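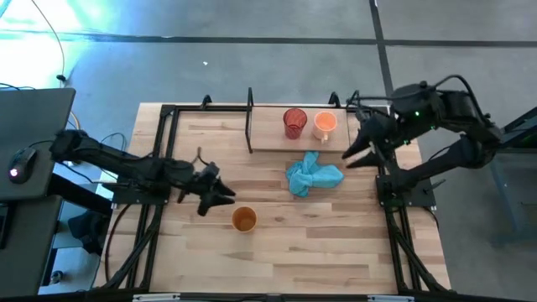
Kitchen Tips from the Robot Open Day

The Urix workshop opened its doors for an afternoon in April, and I went along with Zodwa Hendricks, who writes the laundry column on this site. The program promised household robots putting away cups and handling cloths. We expected to watch for half an hour and stayed until they switched the lights off at 5.

Most of what we wrote down had to do with our own kitchens. A machine has to be set up for a job in a way that people skip, and the staff at Urix have spent a lot of time on where a cup should stand and how a cloth should lie. The tips are in the order I found them in my notebook.

Give cups a parking place

The demonstration table had a low raised board at the back for cups and mugs. Kiros Shiferaw, who ran the session, told us a raised spot makes it plain which cups are put away and which are still in use. I tried it at home with a spare cutting board set on four cork feet at the back of the counter. Clean cups go on the board. Anything on the counter itself is dirty or somebody's coffee. It took my family two days to get used to it.

If you make one, keep it low. An inch and a half is plenty. Higher than that and you will knock cups off when you reach past.

Handles toward you

A mug with the handle facing the front of the shelf can be picked up in one movement. With the handle at the back you turn the mug first, often by putting your fingers in the rim. Set the handles as you unload the dishwasher, when the mug is already in your hand.

Leave finger room

Kiros said new visitors always put the cups too close together when he lets them arrange the table. Leave the width of two fingers between cups. They chip less and you can lift one without touching its neighbor. If your shelf is too full for that, you have too many mugs. I counted 13 in mine and gave five to the church kitchen.

Pick up a cloth by the bunch

Zodwa asked why the cloths were crumpled and not folded. Bontu Nigatu, who looks after the grippers, answered that a flat cloth is hard to pinch off a smooth table, and a ridge or bunch gives the fingers something to close on. The same goes for people with sore hands. My mother has arthritis and used to scrape at her dishcloths to get them off the counter. She now drops them with a peak in the middle and picks them up by the peak.

Do not store a wet cloth that way. It will smell by morning. Bunch it while you are working, then hang it over the faucet or a rail when you finish.

Colors that stand out

Liya Birhane, another of the Urix people, recommends a bright cloth on a wood or stone counter. A beige cloth on a beige counter gets set down on, leaned on and forgotten under the bread. Bright blue and turquoise are good in most kitchens, as hardly any food is that color and crumbs show up well.

Zodwa adds that you should wash a new bright cloth by itself twice before it goes in with anything white.

Cables

There were plenty of cables about, as you would expect, and I got talking about cords with Mulugeta Lemma, who does the wiring. He leaves slack wherever something bends or moves. A cord pulled tight will work loose at the plug or crack where it enters the housing. For a stand mixer or a hand blender, leave a loop wide enough to put your fist through. Never wrap the cord hard around the body of the appliance. Coil it loosely and hold it with a strip of hook-and-loop tape, which you can buy by the roll and cut to length.

Keep the middle clear

Between runs the staff took everything off the table except what the next run called for. I am bad at this. I cook with the mail, the fruit bowl and somebody's homework within reach of the stove. What has helped is a plastic tub that lives under the counter. Before I start cooking, everything that isn't food or a tool goes in the tub, and it comes out after dinner.

Practice runs

A board by the door gave the number of cup pickups so far that year, and it stood at 3,903 when we left. Kiros said the first 1,000 were mostly spent finding out that the cups were being put in slightly different places each time. If a job in your kitchen keeps going wrong, check that you are starting from the same spot. My measuring spoons had three homes. They have one now, on a hook inside the baking cabinet door.

If you want to go

Urix plans another open afternoon in the fall. They take 40 visitors at a time and the chairs are hard, so bring a cushion. Parking is behind the building, and the coffee is free.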